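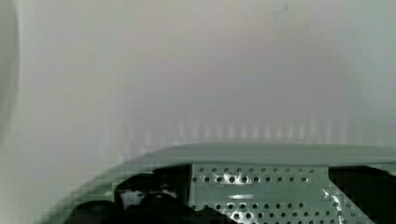 Tracey Stockdale has been asked to choose a lot of whites. She has fitted out rentals, two dental surgeries and a share kitchen in Footscray, and she no longer trusts the names on the cards. Take a pale surface like the one at the top of this page, she says, and try to put a single colour on it. It goes a cool bluish grey towards the right and closer to beige through the middle, and there are soft pale stripes low down that look like reflections. "So which of those is the colour? Because the card will give you one word for it, and the invoice will too."

I went to see her with a particular product in mind. Curnen is a wipe-clean finish for benches and walls, sold by a firm called Plarnico, and its brochure promises a white that "reads the same in any light". I had my doubts about that sentence. Stockdale had more of them than I did.

"Nothing reads the same in any light. That's what light does," she said. "If they mean it doesn't yellow, then say it doesn't yellow, and tell me how long you left it in a window."

I had put the same question to Plarnico in October. Washington Toledo, who handles their trade enquiries, told me by phone that the finish had been through 2000 hours under lamps. I asked what sort of lamps. He said he would find out, and he did ring back, which I'll give him credit for, but what he had was the name of the lab.

Stockdale laughed at this. She has sat through the same call with other suppliers. "You ask about the lamps and they tell you about the lab. And it's probably a perfectly good lab."

Her own method is less grand. She asks for an offcut, the bigger the better, and leans it up where the thing is going to live. She looks at it with the blinds up, then with them down and the downlights on, and she has a cup of tea on it if it's a bench. The small sample chips she throws straight in a drawer. There were 122 of them when a work experience student sorted the drawer last year, and Stockdale could not match half of them to anything she had bought.

I asked whether clients could really see the differences she was worried about. Wasn't white just white to most people?

"Until it's next to another white," she said. "Then they ring me." She put in a bench once beside a fridge the client already owned, and the fridge went pink. The client was not impressed, and Stockdale had signed off on both chips herself. She doesn't blame the supplier for that one.

Marks are her other complaint. Brochures for pale finishes tend to dwell on coffee and red wine, which wipe off nearly anything if you are quick. She worries more about specks. "One tiny dark dot up near the top of something that plain and your eye goes there every single time. Is it dirt, is it in the finish, did it come like that? You'll be scratching at it with your thumbnail for a week."

She isn't against Curnen. She has one bench in it, priced at $647 fitted, and says it has been fine through a summer of other people's curries. Would she order it again? She thought about it for a while.

"I'd order it for a kitchen with one window. I wouldn't order it off a screen, and I wouldn't pay extra for that sentence in the brochure."

Plarnico says the wording is under review for the next printing. Toledo couldn't tell me when that would be. The current brochure is still on the counter at the trade desk, and the offcuts, if you want one, have to be asked for.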